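September, workshop notebook, second kiln load

Started at 7.40 with the kettle on and the lid still too warm to lift, so I wrote up the glaze notes first. The ash glaze from the Urnell clay batch is the one I care about this time! Wahyudi sieved it twice on his own time and swears it was lumpier than the last bucket, and I believe him, my brush kept dragging on the test tiles.

Recipe as mixed: 797 g dry, to 200 ml water for the first slake, then topped up by eye until it coated a finger and you could still see the nail through it (I know, I know, Judite wants a hydrometer reading and she's right). Next bucket I'll do it properly.

Lid up at half nine. Top shelf lovely, a soft oatmeal colour with little rust freckles where the slip was thin. Bottom shelf a bit sad. Two mugs have crawled round the handles, bare patches the size of a lentil, and I'm fairly sure that's dusty hands on bisque – mine, I was trimming right next to them. Wipe everything with a damp sponge from now on, even if it looks clean.

Cherry Mae thinks the crawling might be the second coat going on before the first had dried. Could be both. She's going to dip six tiles with different waits between coats and put them on the bottom shelf, same spot, so we can compare like with like.

The yellow test is the nice surprise. I'd been after a mustard for the Vanard bowls and kept getting custard, but tile 148 is very close, a warm orangey yellow that doesn't go green at the edge. Anselmo says it needs more iron and I say leave it alone!
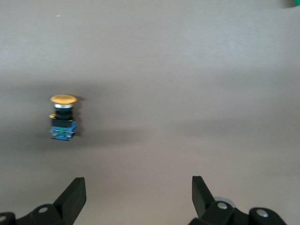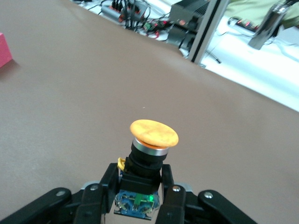

Colour of the button cap.

Anyway, 148 goes on three bowls next, two thin coats and one thick, and I want one of them on the middle shelf where it runs a touch cooler. Kadir has the spare cones, must ask before he goes home.

Still to do: grind the drips off the bottom shelf, fresh batt wash, order more whiting from Kovalchuk, and find out who has my good sponge.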